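Can a robot do the washing up yet? Short answer, no. Longer answer, sort of, if you pick the dish.

Been reading the Rultum brochure again, the one where the arm clears a whole kitchen in one take. Lovely. Then you get to the fine print and it's 39 good runs out of 40, same mug, same spot on the counter. My mug is never in the same spot. Neither is yours.

Bench work is where I'd put my money first. Labs, small shops, the back room at a place like Bremon. The stuff is still fiddly. Clear glass, clear plastic, things standing in racks that weigh next to nothing and tip if you breath on them. But at least everything has a home, and the person who set it up cares where it goes. 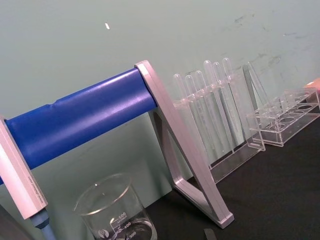
And clear things are the hard bit. A camera looks at a beaker and mostly gets whatever's behind it. A kid of four can pick up a glass without thinking. Squeeze a plastic pipette a bit too hard and you've bent it or lost it, and no, more software won't fix a clumsy hand on it's own. Fingers need to feel something. Most of them still don't.

So when Pluda says 2 years to a home helper I don't buy it. Folding towels, maybe. A slow tidy of the bench overnight, sure, I'd take that now and not mind the odd breakage. But $649 a month for something that does one mug well? Keep your money. Buy a dish rack. Ask me again next May.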